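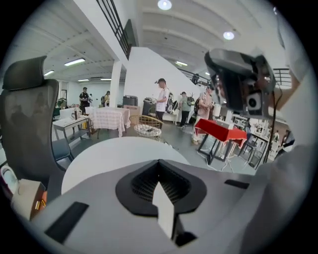

Is the ground-floor hall open to outside groups?
Outside groups may book the hall through the Magaña centre office, subject to the conditions of hire set out towards the end of this page.

The Shared Hall: Furniture and Fittings

This page describes the shared hall at the Magaña centre and the furniture kept there for everyday use. It has been prepared for member organisations and for prospective hirers who wish to judge whether the hall suits their purposes before submitting an application. Drawings of the hall, together with a list of the furniture, may be requested from the office.

The hall was taken over by the centre from Fendia, which had used the building as a sales floor and store. The conversion was carried out in two stages. The first dealt with the ceiling, the lighting and the stairs; the second with the floor and the furniture. A sum of 3000 pounds was set aside by the centre for tables and seating, of which 2000 pounds was spent in the first year. The remainder was held back for repairs and for such replacements as members might request.

The hall itself

The room is large and open, with a white ceiling crossed by shallow beams. Round ceiling lights and fluorescent tubes are both in use. The tubes were retained from the earlier layout at the request of members who carry out close work at the tables, and the two kinds of light are switched separately from the panel by the main entrance.

The white square pillar is part of the structure of the building. Nothing may be fixed to it, and notices should be placed on the boards in the corridor. The staircase has a black metal railing with vertical bars, and a black metal railing also protects the balcony. Bags and coats must not be hung from either railing, and the foot of the stairs is to be kept clear at all times.

Seating

Seating in the hall is mixed by intention. Members who remain at a desk for long periods asked for office chairs with a headrest, and the black mesh model was chosen after a trial lasting one winter. Upholstered seats were added later for meetings and for visitors. Chairs may be moved freely about the hall, but should be lifted over the threshold and not wheeled across it. Any chair found to be unsteady should be turned to face the wall and reported to the office, where a repair slip will be issued.

Tables

The round tables were supplied by Mivo and replaced a set of long trestles which had proved difficult to store. A round top was preferred for the reason that it may be approached from any side, and that small groups can work at it without one person being placed at the head. White was selected to match the walls. The tops are wiped down each evening with a mild soap solution. Solvents, scouring powder and adhesive tape are not to be used on them. 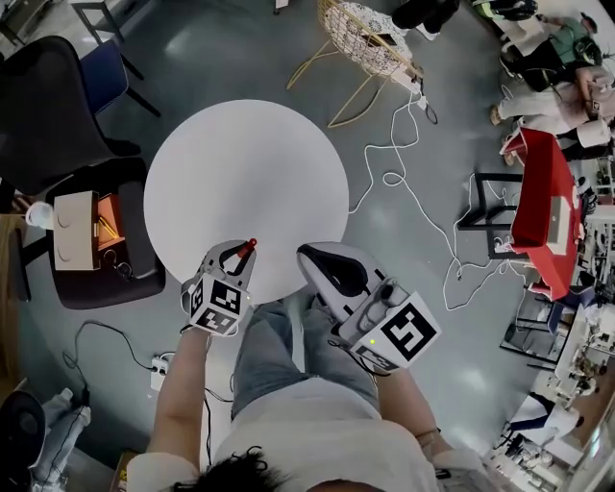 Round white table in use, with dark seating close by.

Small items such as pencils, cups and boxes may be kept on a neighbouring seat while a table is being used, provided that they are removed at the end of the session. Articles left behind are held at the office until the end of the month.

The floor

The grey-green floor has a glossy finish and was laid by Deltora during the second stage of the works. The contractor advised that furniture legs be fitted with felt pads, and these are inspected every July. Hirers bringing their own equipment are asked to provide pads or mats of a suitable size. Marks should be reported promptly and should not be treated with household polish.

Conditions of hire

The hall may be booked by the half day or by the full day. The charge for a full day is 100 pounds, and a refundable deposit is payable in advance. The centre must be informed at the time of booking if any item of furniture is to be taken out of the hall. Tables and chairs should be returned to the positions shown on the plan beside the door before the keys are handed back. The hall closes at 9 pm.

Organisations requiring the hall on a regular basis should apply in writing, stating the nature of the activity and the furniture needed. Applications are considered in the order in which they are received.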